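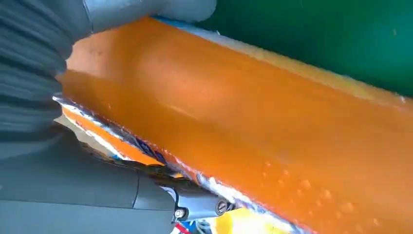
Tosness: The Complete Series, Collector's Set

Item type: Animated television, Blu-ray
Publisher: Skanbridge
Discs: 8
Episodes: 52
Region: Free
Print run: 400 numbered copies
Availability: In stock. Limit 2 per order.

Overview

Tosness is an animated fantasy series set in a harbor town built on the back of a sleeping whale. The main character is Drelalen, an apprentice lamplighter who is assigned to the lower docks in the first episode and is promoted to the signal tower at the start of season two. The series ran for four seasons of 13 episodes each. This set contains all 52 episodes in original broadcast order, including the two-part finale, which was sold separately in the earlier DVD release.

Video

All episodes were rescanned from the 16 mm negatives, except episodes 31 and 32. The negatives for those two episodes are missing, and the transfer uses a broadcast tape master. Picture quality on them is visibly softer, with some color bleed in the night scenes. The aspect ratio is 1.33:1 throughout. No cropping has been applied. Grain has been left in place. Dirt and splice marks were removed by hand where they crossed a character's face and left alone elsewhere.

Audio and subtitles

Original mono track, lossless. English dub, stereo, lossless. Subtitles are in English, Portuguese and Spanish. A separate signs-and-songs subtitle track is provided for use with the dub. The dub was recorded for seasons one through three only. Season four plays in the original language by default, with full English subtitles.

Disc contents

Disc 1: Episodes 1-7
Disc 2: Episodes 8-14
Disc 3: Episodes 15-21
Disc 4: Episodes 22-28
Disc 5: Episodes 29-35
Disc 6: Episodes 36-42
Disc 7: Episodes 43-52
Disc 8: Extras

Disc 7 is a triple-layer disc. Some older players do not read this format. Check your player's manual before ordering.

Extras

Textless opening and closing sequences, all versions
Unaired pilot, 11 minutes, silent
Storyboard comparison for "The Assunção Light"
Background art gallery, 380 images
Character model sheets for Drelalen, seasons one and four

Book

The set includes a 300-page hardcover guide with episode summaries, a character index and a map of the town as it stands in season four. The guide discusses the ending from the first chapter on. First-time viewers should leave it until they have finished the series.

Changes from the DVD release

The episode 19 title card has been restored to its original wording. The next-episode previews, absent from the DVDs, follow each episode as separate chapters and can be skipped. The commentary on episode 1 was not licensed for this release and does not appear.

Returns

Unopened sets may be returned within 30 days. Defective discs are replaced individually; quote the set number printed on the spine and the disc number. Replacement books are not available.

Page last updated May 26, 2025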